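Why Does a Lid Make the Pot Boil Faster?

Final report, Kitchen Physics elective
Reda Ezzat
9 January 2020

My question started at my grandmother's stove. She puts the lid on every pot the second the water goes in, and she gets cross if you lift it to look. I wanted to know how much that habit saves, and I picked it for my project in October before anyone else could take it!

Background

Water needs a lot of energy to warm up, and even more to turn into steam. When a pot is open, the fastest water molecules leave from the surface and carry heat away with them. The warmer the water gets, the worse this becomes, so an open pot slows down just when you are getting hungry. A lid traps the steam, and a good part of it condenses on the underside and drips back in, giving its heat back to the lid and the air under it. I had cooked pasta a hundred times without thinking about any of this.

What I did

I used the same pot, the same burner and the same amount of tap water for every run. I let the pot cool fully on the windowsill between runs (this took forever) and stirred the water before each start. I had a probe thermometer with a thin wire that fit under the rim, so I never had to open the lid to take a reading. I counted the water as boiling when the display reached 100 degrees Celsius and stayed there. My kitchen is close to sea level, so that worked fine.

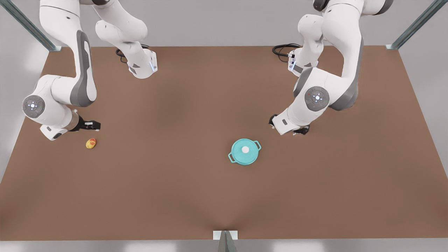
Illustration: Mondance

Results

With the lid on, the water took 708 seconds to boil. Without it, 885 seconds. That is a difference of 177 seconds, or almost three minutes, and the open pot needed exactly a quarter more time. I was so surprised by how clean the number came out that I did the subtraction again on paper.

The two curves on my graph lie nearly on top of each other at first. Then they split, and the gap keeps growing until the end. This was my favorite part of the whole project, because it matches what the background section says about evaporation getting stronger in hot water.

I also weighed the water before and after. The open pot lost 32 grams more than the covered one.

Problems

My burner is gas and I set it by eye, matching the knob to a pencil mark. A draft from the hallway may have cooled some runs more than others. The wire also kept the lid from sitting completely flat, so a tight lid might do even better than mine.

Next I would like to test a glass lid against a metal one, and a lid left open a crack, the way my grandmother does it for rice.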